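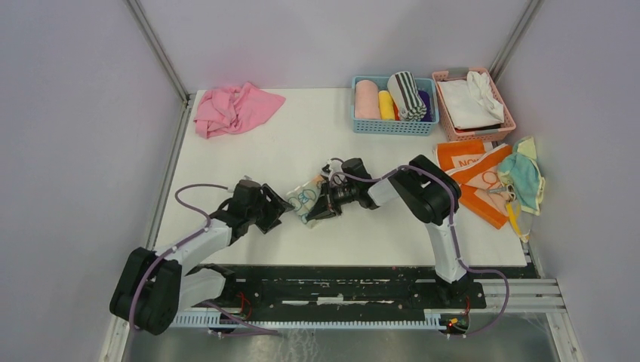
Projects | Reports | Partners | Contact

Our work > Household services > Lustham shared laundry > Progress report, September

Lustham shared laundry: progress report to the Sakalauskas Fund

Prepared by Chiyo Ueda, project lead

1. Where we are

The laundry on Torkelska Street has been open to households since the spring. The grant covers the refit of the ground floor, the first year of rent, and the wages of two part-time attendants. This report covers the summer months through September. It follows the headings in the fund's reporting guide, except that we have put staffing before money this time, as staffing is where most of the changes were.

The main target for the period was 100 registered households. We reached it in August. Most of the new sign-ups came from the apartment blocks on the north side of Lustham, where the basement laundry rooms were closed after the spring flooding and have not reopened. We had expected more interest from the streets closer to us. Leaflets went to those streets in June and we will repeat them before winter, when drying indoors becomes harder.

2. Loads and opening hours

We ran around 800 loads in the period. July was slow and September was the busiest month so far. Towels and bed linen make up more of the work than we planned for. Our original application assumed that people would bring mostly clothing, and the machines were chosen with that in mind. Linen takes longer to dry and ties up the dryers in the late afternoon, so there is often a line for dryers while washers stand free.

We have changed the booking sheet in response. A household now books a washer and a dryer together, with a gap between them, and linen is asked to come before 2 p.m. This has helped, though it does not suit people who work during the day. From next month we plan to stay open later on one evening a week and see how it is used. The landlord has agreed to this as long as the rear door is kept shut after 8 p.m.

The pickup service for older residents started in July. A driver from Bredulport Transport collects bags in the morning and brings them back the next day, folded. Demand is steady. Some bags came back to the wrong building in the first weeks. We now use cloth tags with a number in place of paper labels, which had been coming off in damp weather, and there have been no mix-ups since the change.

3. Staffing

One of the two attendants left in July to take a full-time job. The post was open for several weeks and I covered part of the hours myself, which is the main reason the interim note reached you late. Sreekumar Kartha joined us in August. He has worked in a hotel laundry and has already changed how we fold and store finished items. Bath towels are now rolled and stood upright in baskets, where before they were stacked flat on the shelves. The rolls take less shelf space and a single towel can be pulled out without disturbing the rest. Sheets are still folded flat.

He also wrote a one-page guide for the attendants on water temperature, detergent amounts, and what to do with items that might run. It is taped inside the cupboard door. We can send a copy if the fund would like to share it with its other projects.

Both attendants have done the basic first aid course. The fire safety session was moved to next month by the provider.

4. Equipment and building

The washers have run well. One dryer was out of use for nine days in August with a failed door switch. The part was covered by the warranty but the call-out was not, and we have asked the supplier to look at that again.

The floor drain at the back of the room is slow. A plumber cleared it once and it slowed down again. He thinks the fall of the pipe is wrong, which would date from before our refit. We have written to the landlord and are waiting for an answer. Until then the attendants check it at closing time and keep the area in front of it clear.

The folding counter was raised in June after complaints about sore backs. It is better for most people but too high for some, so we kept the old low table as well - it stands by the window and is used more than we thought it would be.

We have not yet installed the second row of shelves. The quote was higher than the one we had at application stage, and since the change in how towels are stored we may not need the full row. We would like to decide this in the next period and will not spend that line of the budget before then.

5. Money

Spending is within the approved budget overall. Rent, wages, and insurance are on plan. Electricity is over, mainly because of the longer drying times described in section 2. Detergent is under, as we moved to buying in drums. Wages show a small underspend from the weeks when the attendant post was open, and we ask for permission to move that amount to the electricity line. The full table is in the spreadsheet sent with this report.

Income from household fees was a little below forecast in July and above it in September. The reduced fee is used by more households than we assumed. We do not propose to change the fee levels this year.

6. Comments from users

We put a comment book on the counter in place of the planned survey, which few people filled in. The most common request is for later hours. Several people asked for a place to leave a stroller, and there is now a marked space inside the front door. There were two complaints about noise from the apartment above. We put rubber mats under the washers on that side and have had no further complaints.

7. Next period

- Start the late evening and record how many households use it.
- Settle the drain problem with the landlord.
- Decide on the second row of shelves.
- Repeat the leaflets in the nearer streets.
- Hold the fire safety session for both attendants.

We would welcome a visit from the fund at any point before the end of the year. Mornings are best, as the pickup bags are being sorted then and the room is at its fullest. Questions on the budget can come to me, and questions on daily running can go to Sreekumar at the same address.

Contact: Lustham shared laundry, Torkelska Street | Privacy | Back to top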